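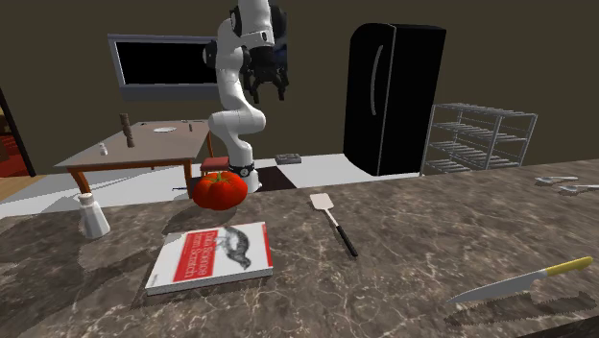 Contents Index Previous Next

Chapter 7
When the Grasp Fails

Robots drop things, and they drop them in wonderfully instructive ways! In this chapter we take one bad afternoon from the Nusivmont kitchen trials, run entirely in simulation, and follow a single fault from the first odd log entry back to its source.

The task was simple to state: pick up a spatula and put it down again at a marked spot. Selvaraj Sheikh set up 200 runs and went to lunch. When he came back, 12 of them had ended in a protective stop, and every one of the 12 had stopped during the descent, before any grip force was recorded. That detail matters a great deal, so keep it in mind as you read.

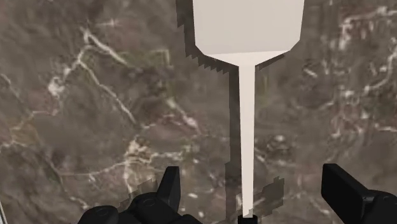 Figure 7.1 Gripper fingers open on either side of the spatula.

Look at how little there is to aim for. The shaft is slim, the fingers must come down on both sides of it, and a small error in height puts a fingertip into stone. Sheikh's first guess was a bad camera calibration (a very good first guess, and the one most of us would make). He checked it twice and found nothing wrong.

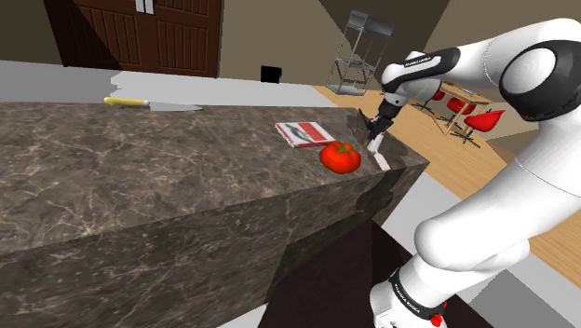

A collision model is the robot's private idea of what it may not touch, and it can be out of date without giving any sign. Sajib Abeysekara found that the planner was still using a counter height from an older version of the kitchen. Most targets left enough slack to hide the mistake. Now think about a counter with a book lying flat and a large tomato right up against its corner: the arm has to clear those too, and the steeper paths it chose used up whatever slack was left.

Before reading Section 7.1, write down which log values you would check first, and in what order.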